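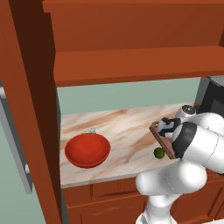

Starkau
Check your collision padding before you touch the planner. If the board is attached with the default padding, any straight-down place will fail near other items. I had 293 failures out of 400 runs in March until I set it per object.

Original post by Fimwood
Simulated kitchen, one arm. Tasks are moving a cutting board and putting a bowl on the shelf. The planner times out whenever the lime is close to the board. Seed 3377 fails every time. Is it the planner or my scene?

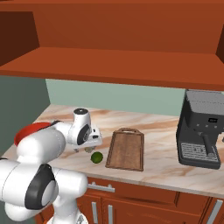
Gripper empty, lime and board on the counter

Tekleab
Try another planner. Worked for me.

Pekow
Starkau is right about padding, but look at the shelf as well. Give the shelf board its own collision box. One box for the whole cabinet closes off the space inside it,

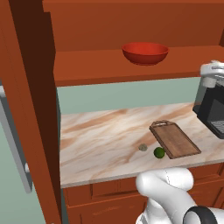
and then every goal pose for the bowl counts as a collision. I also raised the retries to 9, which made the runs slower and fixed nothing.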